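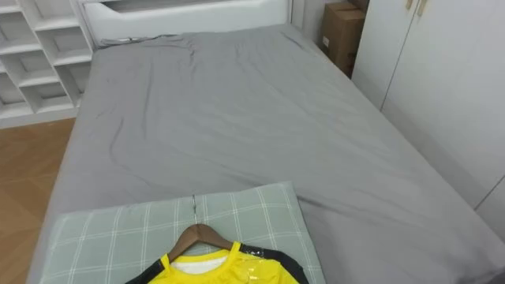
About the Fiadzo Group

Fiadzo is a research group inside Gunholm, a company that makes software for home robots. We work out of two apartments in Trarnmont, furnished the way people furnish bedrooms and closets. Our subject is clothing and bedding.

What we study

Most published work on robots and laundry starts with a bare T-shirt on a flat table. We wanted to know how well a learned policy copes when the shirt is on a hanger, or in a glossy plastic bag, or lying on a pillow with a creased gray sheet behind it. Shine is hard for depth sensors. Plaid is hard for edge finders. A yellow shirt with black sleeves can get split into separate objects by a segmenter that goes by color.

Our method, Bremance, predicts where the hanger hook is and which way the shoulders run before it plans any motion. It uses plain color video and no depth.

What we found

We trained on 1,022 demonstrations and tested on 40 garments that were not in the training set. Predicting the hook first gave fewer missed grasps than planning straight from the video. The gain was largest for bagged garments. Dark shirts on dark bedding are still a weak spot, and long sleeves that hang off the mattress are another.

Working with us

We take two visiting students a year. Applications for the next term close 28 February 2018. Send a resume and one page on what you would like to work on.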